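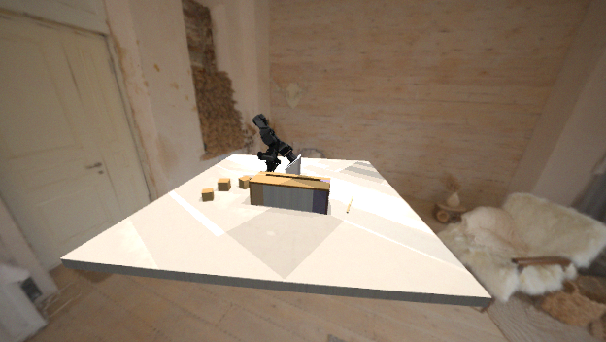
Changes to the Harnon reading room
Fri 26 February

The reading room at Harnon will keep shorter hours from April. It will open at 10 and close at 4 on weekdays, and readers are asked to order material from the Flalbridge store at least 2 working days ahead. Requests are limited to 39 items per reader each month.

I have used this room for many years and regard the new limit as fair. My concern is with the parish maps. There are about 400 sheets in the series, of which 100 have been copied by Stendov, and the remainder may be seen only by appointment. A reader tracing a single boundary will often need several adjoining sheets on the same day.

I have written to the Ghauri Trust to ask that map orders be treated as one item per parish. Its reply will be posted on this page.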